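Two Arms and a Pile of Laundry

The shared workshop in Girnby opens at 6 p.m. on Fridays. Most of the benches go to bikes and broken chairs. The corner by the window belongs to Merlow, a pair of small robot arms that four members have been building since November.

The plan came from a kit design called Morgan, meant for a single arm. The group built it twice, in mirror image, and bolted both to one aluminum rail. The parts list ran to 109 lines. Motors took most of the money, and printing the white links took most of the winter.
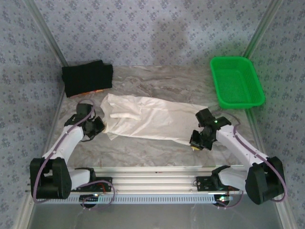

Cloth was chosen as the first job over blocks or cups. A block keeps its shape when a gripper misses. A cloth moves, bunches up, and has to be found again. The members steer the arms by hand through each fold and save the motions, then let the software try the same thing alone.

The first gripper fingers were bare black plastic and slid off thin fabric. Small yellow pads went on the tips in the second month. The walls got floral wallpaper, end-of-roll stock from a decorating shop in Jencombe, and the table has a marble pattern.
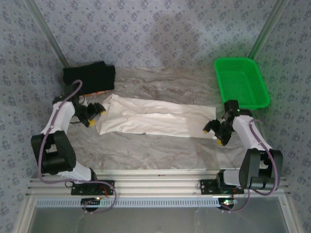 Cable routing is still a sore point. The purple lines have to leave enough slack for the wrist to turn, and on two evenings a loop caught on an elbow and pulled its connector out. The current layout has held for 29 sessions.

Folding a single cloth takes the arms almost 4 minutes. A person at the next bench can do it in a few seconds. The group wants to get the time down before trying shirts, and a second set of wrist brackets is on the printer now.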